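Plaslow opens its robot workshop for an afternoon

Visitors to Plaslow's building on the Asatmont road got to see the company's two-armed robot stations running last week, the first time the workshop has been open to the public since the company moved in last February.

Plaslow builds small robot cells and trains the arms in them to do household jobs: putting things on shelves, picking things up, moving objects from one side of a space to the other. Until now the only outsiders let past the front office were customers and a few groups from the technical college.

The company said 876 people signed in at the door over the afternoon. They were taken through in groups, and each tour lasted 40 minutes. Groups started in the parts room, went on to the bench where the arms are wired and tested, and finished at the cells. By midafternoon the line for the last part of the tour ran out to the parking lot, and staff kept the doors open an extra hour.

The household cell drew the longest stops. It has two arms on one rail, facing a small space done up with rose-patterned wallpaper, artificial flowers and a white slatted shelf. The props for the demonstration were bone-shaped foam sponges in red, green and blue, and a purple toy rake. Operators told visitors that soft foam is a fair test of grip, as it gives when the fingers close and does not always come back to the same shape.

Several people asked why the walls were papered at all. Staff said the arms depend on cameras, and that a plain background would teach them very little about working in a real home. The paper in the cells is changed every few weeks, and the props along with it.

Visitors were also told how the training is done. An operator guides the arms through a job by hand, over and over, and each run is recorded. The company has 3,912 recorded runs for the shelf job so far. Runs that go wrong are kept too, with a note of what happened. A screen by the exit played a selection of both, and the ones that went wrong got the bigger audience.

The Pillai Library in Rirthorpe, which helped with publicity, ran a table by the entrance with books on electronics and a sign-up sheet for its winter soldering class. All 37 places in the class were taken before the last tour went in. The library said it will keep a waiting list and may add a second session.

Not everyone came for the machines. A number of neighbors wanted to ask about delivery trucks on the access road, which have been a sore point since the spring. Plaslow said it has asked its suppliers to use the Asatmont side entrance and to stay away before 8 in the morning. Residents who are still having trouble can leave a message at the front office.

There was no charge to get in. Food was sold from two stands in the parking lot, with proceeds going to the Rirthorpe school bus fund.

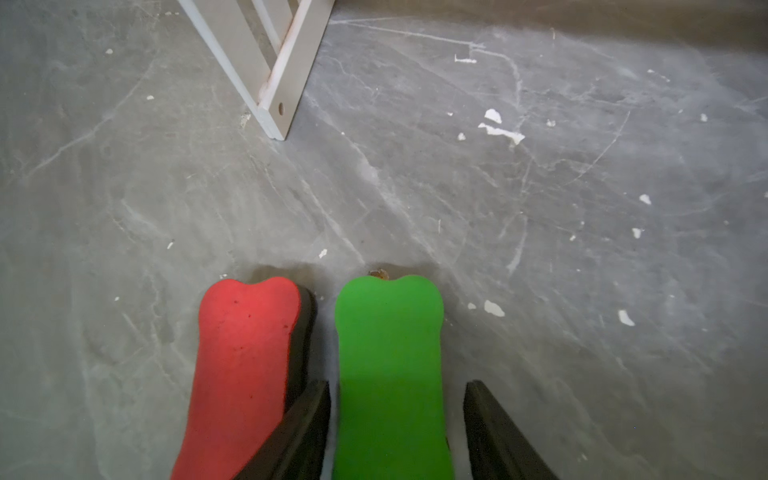 Foam, gripper fingers and a white slatted piece at the Plaslow workshop.
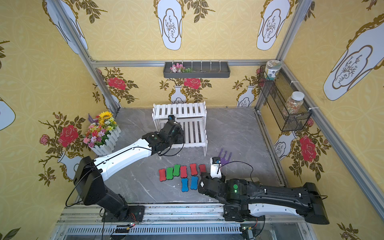 RIRTHORPE, Fri 16 October

Plaslow says it plans to hold another open afternoon in February if the parking can be worked out. The overflow lot was full within the first hour this time, and some visitors left their cars on the grass by the creek. The company is talking with the owners of the field across the road.

School groups do not need to wait. Teachers can ask for a weekday morning visit through the front office, with a limit of one class at a time. Students must wear closed shoes, and safety glasses are handed out at the door.

A pair of child's prescription glasses and a blue umbrella were left behind in the parts room and can be picked up at the front office.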